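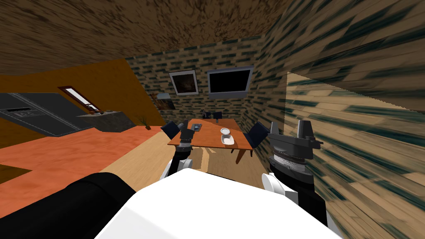
The Ikari grip guard is a software add-on for two-arm home robots that stops an arm from closing or swinging when its wrist reading and its joint reading disagree. Drerosberg wrote it after a fault in June, when a right arm kept moving after the stop command and pressed its fingers into a side wall. Dining rooms are a hard case for this. With the right gripper up beside the table and a wooden wall close by, there is little space for a late stop, and a small bowl or a square dish on the tabletop can be swept off by the same error.

What went wrong
The wrist sensor dropped out for 8 control cycles. The arm controller held the last good value and treated it as current. Lingyun Xiao traced the fault in the logs, and Arne Hinrichs repeated it in simulation with the older firmware.

What the guard does
Both arms are checked on every cycle. If a reading is stale for more than 5 cycles, the arm holds position and the fingers stay as they are. The operator must clear the hold by hand. The guard does not restart motion by itself.

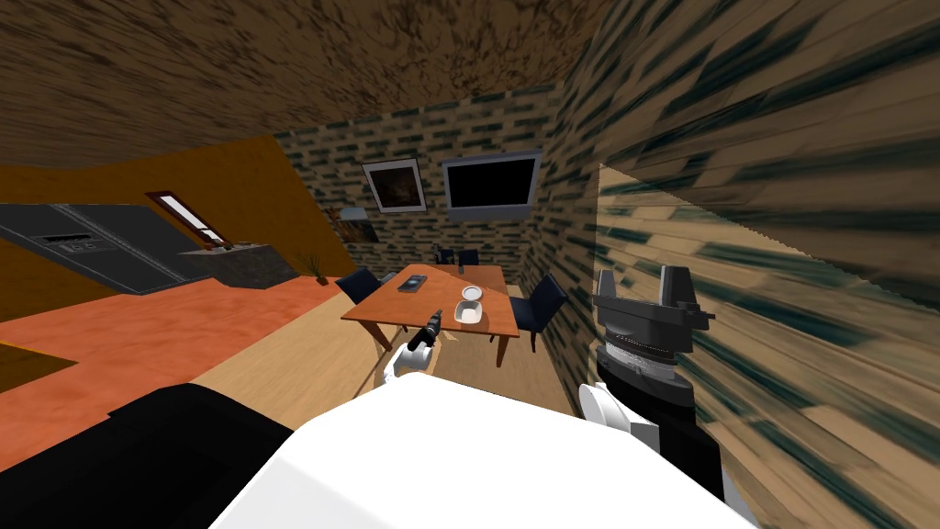

Simulated dining room, robot's view, both arms in sight of the table.

Testing
The release version was run through 1,035 simulated table approaches, 500 of them with the sensor dropout switched on. Test plan by Xinyi Han. Full results are in the release notes.

Limits
The guard is not an emergency stop and does not replace one. It does not detect people. Do not use it with grippers that need power to hold a load.

Requirements
Ikari arm controller with current firmware. Both wrist sensors fitted and calibrated. Units still on the June firmware must be updated before the guard is installed.

Support
Write to the Drerosberg service desk, attention Angharad Wogan, and include the controller log.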